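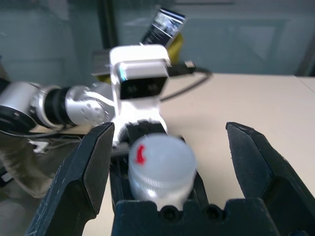
Blog > Around the house > Small things

Older posts | Newer posts | About me | Archive

I have been meaning to write about little bottles for ages, and now that the bathroom shelf has finally been sorted (well, most of it) I suppose I have run out of excuses. My weakness is the small plastic kind with a proper cap, the sort you fill with shampoo before a weekend away and then find again in a coat pocket in September, still with a spoonful left in the bottom.

My friend Heledd Edwards gave me my first set before a trip to Kindthorpe, and I have been hopeless ever since! I like the see-through ones best, so you can tell the hand cream from the conditioner without sniffing everything at six in the morning. A ridged side is nice too if your hands are soapy. I put a dab of red nail polish on the caps of anything that mustn't go near your eyes, and it has saved us a good deal of grief.

The washing took me most of an evening. Warm water, a drop of dish soap, a good shake, then upside down on a tea towel overnight with the caps off. The one that held peppermint oil still smells of peppermint, so that one is going to live with the foot cream from now on.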